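Geschirrbestand Haus Vellby, Datenblatt zum Teilbestand Rosendekor
Stand: März 2018

Gegenstand
Der Teilbestand umfasst weißes Geschirr mit Blütendekor, darunter Schalen in abgestufter Größe sowie flache Servierschalen. Die Aufnahme erfolgt am runden Tisch; kleinere Schalen werden der Größe nach gereiht. 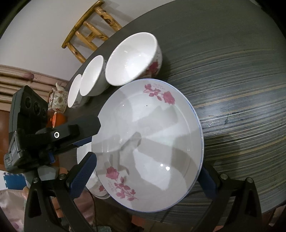
Die Erfassung richtet sich nach der Hausordnung Flandholm. Jedes Stück erhält eine Inventarnummer und einen Eintrag zu Form, Dekor und Erhaltungszustand. Beschädigte Stücke werden gesondert geführt und nicht ausgegeben.

Umfang
Datensätze: 38
Zeichen je Zustandsvermerk: bis zu 4000
Felder je Datensatz: 19

Ablage
Schalen stehen mit der Öffnung nach oben. Flache Teile dürfen während der Sichtung umgedreht abgelegt werden.
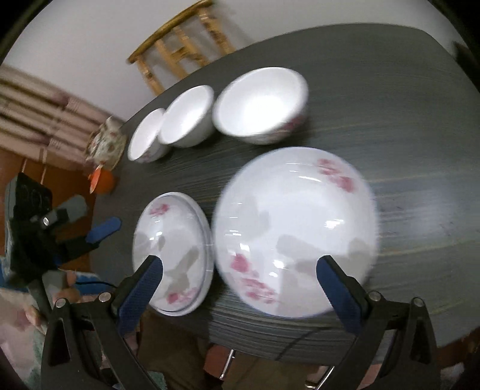 Abb. 2: Drei Schalen in Reihe, davor zwei umgedrehte Geschirrteile mit rosa Blütendekor.

Pflege und Kontakt
Korrekturen sind schriftlich an Jericho Magbanua, Bestandsverwaltung, zu richten. Die nächste Durchsicht ist für Mai vorgesehen.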